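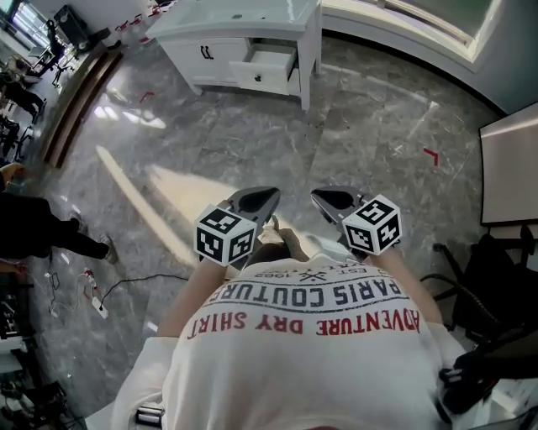
Shared laundry room: new hours and prices

The laundry room at Teltum Court reopens on Monday, January 5, 2026, with new machines and a new card system. The old washers went in during the last big renovation and parts for them had become hard to get. The replacements come from Trarix and will be serviced by Gundetti, the same company that looks after the elevators.

There are 18 machines in all, split evenly between washers and dryers. Doors open at 6 a.m. and lock at 10 p.m. The last wash should go in by 9. If a load is still running when the doors lock, it will finish and can be picked up the next morning.

Coins no longer work. Each apartment gets one laundry card, which can be picked up at the Sung Street office during normal hours. Bring your door key so we can match the number. Extra cards cost five dollars. Money left on an old blue card will be moved over if you hand it in before the end of the month.

A wash is $2.45 for any cycle – written as 245 on the machine display, with no decimal point, so please don't be alarmed. Drying is free for the first 30 minutes.

A few notes on use. The new washers need much less detergent than the old ones, and two tablespoons of liquid is enough for a full load. Please don't use powder in the front drawer, as it cakes. T-shirts with printed lettering do better inside out on the cold setting, and the dryers run hotter than the old ones, so start with medium heat for cotton. Clean the lint screen before you start your load.

Clothes left in a machine for more than an hour may be moved to the table by the next person. Anything still on the table Sunday night goes to the lost and found shelf next to the mail room.

To report a fault, call extension 1444 and give the number on the front of the machine. Refunds go back on the card, usually within two days. The bike room stays closed until the floor drain is fixed.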